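Gandine Mug Trees: Your Questions Answered

We get a lot of letters and messages about mug trees, more than you might expect for something that is, at heart, a stick with pegs in it. Most of them ask the same handful of things, so we have gathered the answers here in one place. If yours isn't covered, please do write to us at the bottom of the page. We read everything, and we're always pleased to hear how people are getting on.

Last updated October 25, 2020

How many mugs can I hang on one tree?

That depends on which tree you have. The Worodach, our everyday model, is made for mugs of the ordinary breakfast size, one to a peg. The Brimside is taller and has its pegs set farther apart, so it suits people who like a big, wide mug for soup or cocoa. You don't have to fill every peg, of course! Plenty of customers tell us they leave one or two bare so there's room to get a hand in, and I do the same at home.

Which peg should I start with?

Start anywhere you like for the first one, then go to the opposite side for the second, and keep crossing over as you go. A mug tree gets its steadiness from being loaded evenly. Two heavy stoneware mugs on the same side will make even a good stand lean a little, and you'll notice it most when you reach for something in a hurry. When you take mugs off, try to do it in the same back-and-forth way.

My mugs hang at a slant. Is something wrong?

Not at all. A mug hung by its handle will nearly always tip, because the handle is on one side and the weight of the mug is on the other. How far it tips depends on the shape of the handle, the thickness of the walls and the angle of the peg. A round, roomy handle lets the mug swing down quite a way, and a small, snug one holds it closer to level. As long as the handle sits well down on the peg and doesn't creep toward the tip when you nudge the stand, all is well.
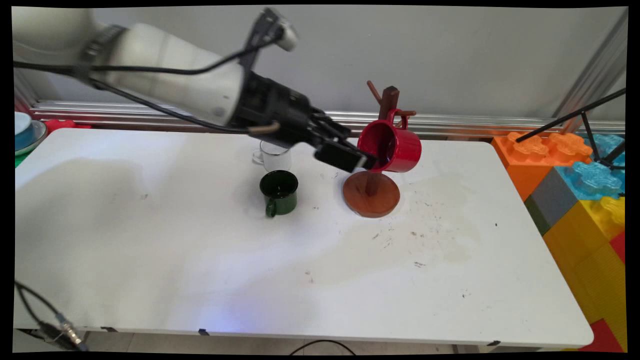 A red mug hung by its handle on a dark wood tree, with a green mug standing on the table in front of a clear glass cup.

Can I hang mugs straight from the dish rack?

You can, but please give them a quick wipe first, especially around the handle. Water likes to collect just where the handle joins the body, and from there it runs down the peg and into the wood. A drop now and then will do no harm. A steady trickle every morning for a year will raise the grain and leave pale rings on the base. If you're the sort of household that washes up and walks away (we are, I'm afraid), put a folded dish towel under the stand and change it when it's damp.

What about cups with no handle?

Those will have to stand on the table or go back in the cupboard. We've had letters from people who tried hanging glasses upside down over the ends of the pegs, and we really can't recommend it. The rim is the thinnest part of a glass and the first part to chip. If you drink from both mugs and glasses, leave a little clear space beside the tree and let the glasses stand there. It looks nice, too - a small group of things that get used every day.

Will the pegs scratch the inside of my handles?

Smooth wood is gentle on a glazed handle, so scratches are unlikely. What people sometimes find is a dull mark on the inner curve, and this is usually a bit of wax or finish that has rubbed off the peg. Warm water and dish soap will take it away. Unglazed handles can pick up a little color from a dark-stained tree in the first few weeks, so for those we'd suggest the plain Ostrowski, which has no stain at all.

How do I clean the tree itself?

Take everything off, wipe the post and pegs with a cloth that has been wrung out well, then dry them straight away with another. Pay attention to the spot where each peg enters the post, where dust and coffee drips like to settle. An old soft toothbrush is perfect for this. Never put the tree in the dishwasher or leave it standing in the sink. In May of each year I give mine a thin coat of food-safe mineral oil, leave it for 12 hours, and buff off whatever hasn't soaked in.

One of my pegs has come loose. Can it be fixed?

Very likely, yes. Pull the peg out gently with a slight twist, scrape away any old glue, and put a small dab of wood glue in the hole. Push the peg back in at the same angle as its neighbors and wipe off the extra. Leave the tree bare for a full day before you hang anything on it. If the peg has split, send us a note with the name of your model and we'll mail you a new one. Nelu Stanciu looks after spare parts and usually gets them out within three days.

Where is the best place to keep it?

Close to the kettle or coffee maker, and a hand's width back from the edge of the counter or table. Mugs stick out farther than the base does, so a tree that seems safely placed when it's empty may have a mug hanging out over the floor once it's full. Keep it clear of cupboard doors that swing low, and away from the stove, where grease finds its way onto everything.

Can I return a tree if my mugs don't fit?

Yes, and please don't feel bad about it! Mug handles vary enormously and it's hard to judge from a web page. Write to us within five weeks of delivery, quoting your order number, and we'll either exchange the tree for another model or refund you. Letters should go to Gandine Customer Care, P.O. Box 1195, or you can use the contact form on this site.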